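Fluvholm Dressing Table and Stool: Review

Reviewed by Ramesh Tiwari
18 August 2025

The Fluvholm is a carved dressing table in cream-white, sold as a set with a mirror and an upholstered stool. We bought ours in January from Manalastas, so this review covers seven months of daily use. The full set was $374 on clearance. It had been a floor display, and the price tag underneath listed it well above that.

I'm not a fan of carved furniture in general. My wife wanted it, she uses it every morning, and I put it together. Most of what follows is from her use and my assembly.

Delivery and assembly

It came in 4 boxes. The drawers were already built and fitted. What was left for me was bolting on the legs, attaching the mirror, and screwing the stool seat to its base. It took one evening. The instructions are a single folded sheet with small drawings, and the leg bolts are shown upside down in one of them. If a bolt won't start by hand, stop and check which end of the bracket you're on.

The mirror is a two-person job. It has to be held upright while the screws go in from behind, and the screws are short. I replaced them with longer ones from the hardware store.

The table

The top is smooth with a molded edge, and it's curved, so it doesn't sit against a wall like a plain desk does. Measure for the widest point. Foundation and powder wipe off the top with a damp cloth. Nail polish remover left a dull patch the size of a dime in the first month, and she keeps a tray under the bottles now.

There are two wide drawers side by side. They run on simple wooden runners and stick a little in humid weather. A candle rubbed along the runners fixed that. The knobs are flower-shaped and faceted, and they look nice, but the one on the left drawer has worked loose twice. It tightens from inside the drawer with a screwdriver.

The carving is the reason people will buy this or walk past it. Leafy scrolls run along the scalloped apron below the drawers with a rose in the middle, and more carving goes down the corners. It was done cleanly on ours, with no chips or blobs of paint. It also collects dust. A soft paintbrush gets into the leaves better than a cloth does.

The legs are curved and look thin for the size of the table, but it doesn't wobble on our floor. There's plenty of open space under the drawers for your knees, and vacuuming below is easy.
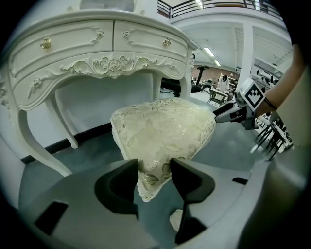 The stool

The seat is covered in a glossy cream fabric with flowers and outlined leaves in beige and muted gold-grey. The pattern is quiet enough that it doesn't fight with the carving. The padding is firm and has kept its shape. It's fine for twenty minutes of makeup and too hard for an hour of anything else.

The fabric is slick, so a folded cardigan left on the seat ends up on the floor. The seat comes to a carved corner at one end, and I've hit my shin on it more than once in the dark. One coffee spill came out with cold water and dish soap, with no ring left behind.

How it compares

We also looked at the Asance vanity. It has deeper drawers and soft-close slides, but the front is plain and the stool felt flimsy in the store. For storage alone, I'd take the Asance. My wife tried both and didn't need long to decide.

Good: clean carving, steady table, lots of knee room, stool fabric cleans up well.

Not so good: short mirror screws, one loose knob, drawers that stick in summer, a finish that doesn't like solvents.

Rating: 4 out of 5. I'd take off another half point at full price.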